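Coltus halts arm trials in Witbridge after grip release fault

WITBRIDGE -- Coltus has suspended unattended running of its tabletop handling arm after the gripper opened without a command on 17 occasions during testing, the company said in a notice to customers.

No one was hurt. In one case the arm was moving at full test speed when the fingers opened, and the item it was carrying landed outside the marked work area. The safety stop did not trip. Controller logs showed no error, and the arm completed its move with nothing in the gripper.
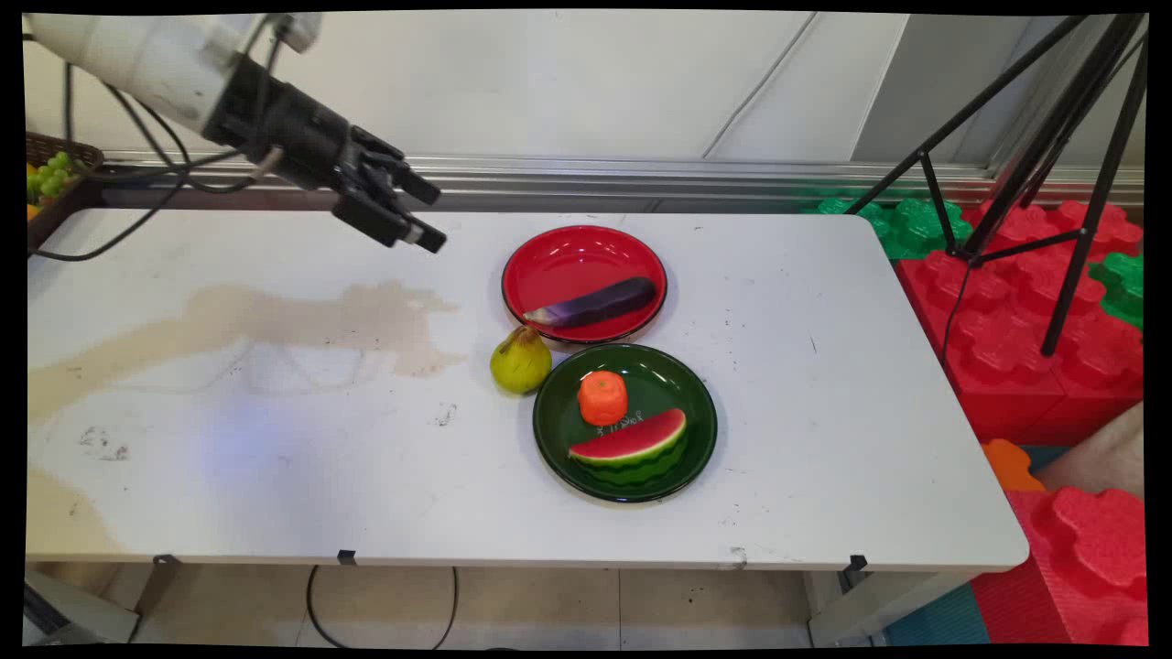
The fault was traced to control software build 2215, installed at the Witbridge site in August. Under that build, a brief loss of signal from the finger position sensor is read as a request to return to the rest position, and the rest position is with the fingers apart. The test task is moving toy food between plates, and the red plate with the eggplant lying across it was the starting point for most of the faulted runs. Long items held near one end were dropped more often than round ones. Coltus said it does not yet know if the grip point plays a part or if the longer move between plates simply gives the sensor more time to drop out.

Senan Geraghty, test lead at Coltus, said the sensor cable passes through the wrist and bends each time the wrist turns. Two cables taken out of service had intermittent breaks in the same conductor, close to the connector. A third passed a bench check and failed only when flexed under load.

The company has told sites using build 2215 to go back to the previous release and to keep people outside the reach of the arm whenever drive power is on. Sites that cannot go back are to set the gripper to hold its last position on signal loss. The setting is in the maintenance menu and is off by default.
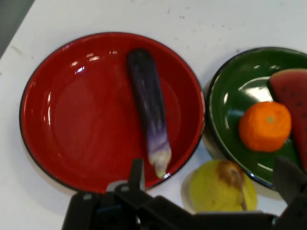 Magdolna Bozsik asked in a comment to this site why a lost signal was ever allowed to open the fingers, and wrote that on the older controllers the gripper held until it was told otherwise. She added that the change did not appear in the release notes she received.

Coltus confirmed that the change was left out of the notes. It was made to prevent the gripper from staying closed on a person's hand after a power dip, according to the notice. The company now plans to treat loss of signal and loss of power as separate events.

Reuter, which supplies the wrist cable, is changing the strain relief at the connector. Replacement cables are to be shipped from its plant in Fliturau. Coltus did not give a delivery date.

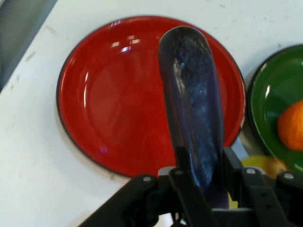 Page last changed: December 13, 2022

Attended testing has resumed in Witbridge with the hold setting turned on and speed reduced. An operator must stay at the stop button for the whole run, and any unexpected opening ends the session until the logs have been copied. Birgit Reinholz is handling reports from other sites, which should include the controller serial number and the log from the affected run.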